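The tablecloth that started it all

17 Nov 2018

I have been meaning to write about tablecloths for ages, and I know that is not a sentence that makes anybody sit up, but bear with me, because I have become very attached to one of mine and I would like to tell you why.

I grew up in a house of beige linens. My mother had one good cloth for company and one wipe-clean thing for everybody else, and the good one was so pale that I spent most holiday dinners with my elbows tucked in, terrified of the gravy. So when I finally had a big table of my own to cover, I went looking for the opposite. I wanted color, and lots of it.

It was Bindu who found it. We had gone over to Kabbaj for curtain fabric (I still don't have curtains, if you were wondering) and she pulled this folded square off a shelf and said, "Well, this one's shouting at you." It was all big blocks of red and blue and yellow with fat black lines between them, just like those Mondrian paintings that end up on mugs and umbrellas. It cost me $40, which was more than I had planned to spend, and I carried it home feeling very pleased with myself.

What I love most is the white. You'd think it would be the blue, because there is such a lot of it, but the white panels are what let everything else breathe. Put a small plain object on one of them and it looks like you meant it. I have tried this with a lemon, a salt shaker, a ball of yarn and one of Ismail's old wooden blocks, and the block wins every time. Bare wood next to those colors is just lovely — warm and quiet, with no paint trying to compete.

A little wooden cube on all that color:
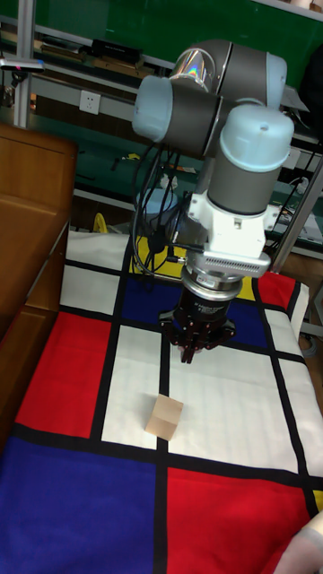
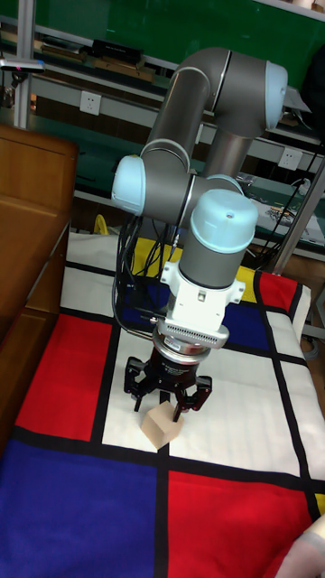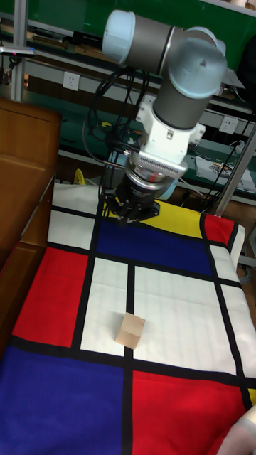 Now, the practical side, as Shaimaa asked me in the comments last time how I look after the bright ones. I wash mine cool, inside out if there's a hem that lets you, and never with towels, which leave fluff all over the black. Creases are my weak spot. I fold it in the drawer and then I'm surprised by the lines! Daryna rolls hers around a cardboard tube and keeps it behind the door, and her cloths always look wonderful, so do as she does and leave my drawer out of it.

Measure your table before you shop, too. Mine is 65 inches long, and I had it in my head as much shorter, so the first cloth I ever ordered for it hung over the sides by barely a hand's width and looked like a napkin. I gave that one to my sister, whose kitchen table is tiny, and she still uses it for potting seedlings.

Next on my list is a set of napkins. I'm torn between plain yellow and plain black, and Bindu is voting for yellow. If you've had any luck with napkins that don't fade after a few washes, please tell me where you got them.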